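A cozinha nova (que é a velha, só que arrumada)

Chathurika Karunaratne
28 de janeiro de 2021

Quem passa por aqui há mais tempo já sabe da novela da cozinha. Prometi fotos em agosto, depois prometi outra vez no Natal, e entretanto recebi tantas mensagens a perguntar «então e a cozinha?» que ontem à noite me sentei finalmente a organizar isto tudo. Fica então a galeria, com uma linha ou duas para cada coisa, e quando me entusiasmo passa a ser um bocado mais (já me conhecem).

Para quem chega agora: a cozinha é pequena, comprida, com uma janela que dá para o pátio, e quando nos mudámos tinha tudo nos sítios errados. O frigorífico ficava atrás da porta, a mesa não cabia em lado nenhum e para chegar ao fogão era preciso encolher a barriga. Não houve obras a sério. Mudámos as coisas de lugar, deitámos fora muita tralha, comprámos muito pouco e limpámos, limpámos, limpámos.

A mesa

Comecei pela mesa porque foi ela que decidiu o resto. Queria madeira clara e cantos redondos, que eu ando pela casa sempre distraída e as minhas ancas já sofreram que chegue com a mesa antiga. Encontrei-a na Tinulwood, em segunda escolha, com um risco no tampo que até hoje só eu vejo. Custou 167 euros e veio desmontada no banco de trás do carro, com uma perna encostada ao meu ombro o caminho todo. Dei-lhe óleo antes de a pôr a uso e, passados uns meses, continua bonita!

O sítio foi mais difícil. Experimentei junto à janela (lindo, mas ninguém abria a gaveta dos talheres), experimentei no meio (nem pensar) e acabou perto do frigorífico, que é onde faz mais falta. Chega-se das compras, pousa-se tudo em cima dela e vai-se arrumando sem dar passos.

O frigorífico

O famoso! Foi a maior despesa de toda a mudança, 494 euros, e andei semanas a comparar modelos até perceber que só tinha duas exigências: inox e duas portas, uma em cima e outra em baixo. Fiquei com medo das dedadas, claro. Toda a gente me avisou das dedadas. E têm razão, vêem-se, mas um pano de microfibras quase seco, passado sempre no sentido do escovado, resolve a coisa num minuto. Nada de detergentes com lixívia, por favor.
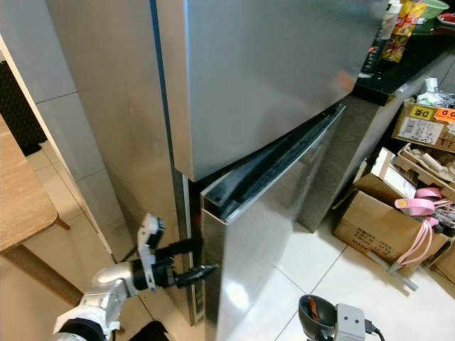
A porta de baixo entreaberta, com a borracha preta à vista em cima e a luzinha vermelha ao lado. À esquerda, o canto redondo da mesa.

Gosto muito do inox ao lado da madeira clara. Tinha receio de que ficasse frio, tudo prateado e com ar de restaurante, mas a mesa aquece aquilo. Os lados do frigorífico são de um cinzento mais baço, e ainda bem, porque se fossem escovados como as portas eu passava a vida de pano na mão.

Já que se fala da borracha: limpem a vossa! A sério. A da casa antiga nunca tinha sido limpa por dentro das pregas e foi uma vergonha quando lá fui com um cotonete. Agora faço assim: água morna, uma gota de detergente da loiça, uma escova de dentes velha, e no fim secar muito bem com um pano. São 15 minutos, uma vez por mês, enquanto a sopa coze. Se a porta começar a fechar mal, entalem uma folha de papel entre a borracha e o armário e puxem. Se a folha sai sem resistência nenhuma, a borracha está a pedir reforma.

Lá dentro (não fotografei, estava meio caos) ando a usar as caixas da Flotska, as baixinhas de tampa transparente. Uma para queijos, uma para restos, uma para aquelas metades de limão que se multiplicam sozinhas. Recomendo as baixas, que as altas escondem tudo o que fica atrás e depois descobre-se um iogurte de outro século.

A prateleira dos frascos

Também sem fotografia, por enquanto, porque ainda me falta envernizar uma das pontas. É uma tábua com 80 centímetros, presa com dois suportes da Enness que comprei para a casa de banho e nunca usei. Arroz, lentilhas, massa miúda, grão, e as especiarias da minha mãe em frascos pequenos com etiquetas escritas à mão. A canela e o cardamomo ficam à frente – são os que mais saem.

O candeeiro

O Strömberg da minha avó emprestada (a vizinha do primeiro andar, que me adoptou) está pendurado na outra ponta da cozinha e dá uma luz amarelinha, muito boa para jantares e péssima para cortar cebola. Estou à procura de uma luz de bancada discreta, se alguém tiver sugestões deixe nos comentários. Nada de fitas LED azuis!

O que falta

Falta a cortina, falta o tal verniz, falta decidir se pinto a parede de trás do fogão ou se deixo como está. Falta também arranjar sítio para a tábua de engomar, que neste momento vive encostada atrás da porta, precisamente onde dantes estava o frigorífico. Cada vez que entro com sacos levo com ela no cotovelo.

Perguntaram-me ainda se valeu a pena trocar o frigorífico de sítio, por causa da tomada. Valeu, mas peçam ajuda e deixem-no repousar de pé antes de o ligar, como manda o manual. O meu ficou desligado a tarde inteira e jantámos conservas à mesa nova, com velas, muito contentes.

Quando a cortina estiver pronta ponho mais fotografias. O tecido já está comprado, é às riscas, e a máquina de costura vem na próxima semana de casa da minha irmã.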